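What Stays on the Table: Tea, Coffee and the Marks They Leave on White Surfaces

A project report for the Home and Materials module, Curkley College
Submitted in December

1. Why I chose this topic

When I started this module I had a grand plan to write about kitchen layouts, and I spent a good fortnight drawing them before I admitted that I was bored. What I kept noticing instead, at home and in the student kitchen, was the tables. White tables in particular, which look so lovely in the shop and then spend the rest of their lives being wiped. My tutor group was kind enough to let me change my title rather late in the day, and I am very grateful, as I have enjoyed this far more than I expected to (I have also drunk a great deal more tea than is sensible).

The question I settled on was a simple one. If a person sits down at a white table with a hot drink every day, what gets left behind, and does it help to have something small to rest a spoon on? I wanted to look at ordinary use, with ordinary mugs, by people who were thinking about something else at the time.

2. Where the work was done

I used two rooms. The first was the student kitchen on the Breker corridor, where the tables are shared by everybody and get wiped in the morning and again after lunch. The second was the quieter study room next to it, called Mai, where people mostly sit on their own and stay for longer. Both have white tabletops and pale walls. I asked permission to leave a notebook in each room, and I put a little card beside it explaining the project and asking people to write down what they were drinking, whether they had stirred it, and where they had put the spoon.

I had worried that the notebooks would be ignored, but they filled up beautifully. Over the term I collected 978 entries across the two rooms. A few were drawings of biscuits, which I have left out of the results but kept for my own pleasure.

3. The spoon rests

The part I looked forward to most was making the spoon rests. The college woodwork room (everyone calls it Ellero, after the old sign over the door) keeps a box of offcuts, and I was allowed to take what I liked. I made nine rests altogether. Some were plain flat pieces which I sanded and finished with a warm brown stain, and the others were small arches in pale wood, left without any stain at all, with a notch cut out underneath so that air could get below them.

My thinking was that an arch would touch the table in only two small places, so any drips running down the side would have less chance of being trapped underneath. A flat block, on the other hand, is steadier and easier to make, and I suspected that people would like the look of it better. I sanded them all by hand, which took ages, and the notches were a trial. My first two split along the grain and had to go back in the box.

4. What I found

The first thing to say is that most people don't put their spoon down at all. I had simply not thought of this! They leave it standing in the mug, or lying across the rim, and drink round it. Looking back through the notebooks, the entries saying "left it in" easily outnumbered the rest, and this was true in both rooms, though more so in Mai, where people were reading or typing and had no wish to get up.

The second thing is that the marks were not where I thought they would be. I had expected rings. There were some, of course, but many more of the marks were little specks and faint brownish smudges a short distance from where the mug usually stood, very often on the side of the hand that did the stirring. They are easy to miss when you are standing over the table and quite obvious when you crouch down and look along it.

The third thing concerns the rests themselves. The flat blocks were used more often, as I had guessed, but they were awkward to clean around. People wiped up to the edge and stopped, so that each block ended up with a faint outline beside it. The arches did better in this respect. A cloth could be pushed through the notch, and I saw several people do it without being asked, which pleased me enormously. The trouble was that a spoon would slide off the top unless it was laid down with some care.

5. Cleaning

I tried three ways of cleaning the marks: a damp cloth, a damp cloth with washing-up liquid, and a paste of bicarbonate of soda. The damp cloth was enough if the mark was fresh. The washing-up liquid dealt with most of those left overnight. The paste lifted the oldest marks, but I would use it sparingly, as it left the matt surface looking a little patchy where I had rubbed hardest. I think a lot of the greyness on the older tables may come from years of keen scrubbing as much as from the drinks.

6. What I would do differently

I would ask people which hand they stir with, and I would make the arches wider, with a shallow groove along the top for the spoon. I would also include a dark table for comparison, although I couldn't find one in either room. One reader of my draft suggested trying cork or slate for the rests, and I hope to have a go at this next term if there is room in the timetable.

My thanks go to everyone who wrote in the notebooks, and to the woodwork room for the offcuts and the loan of the small saw.

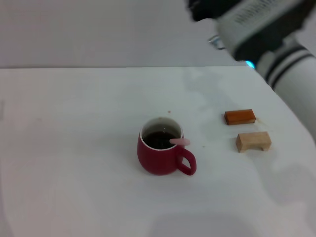
Figure 1. A red mug on the white table with two small wooden blocks, one orange-brown and one a pale arch. The faint brownish stains are near the darker block.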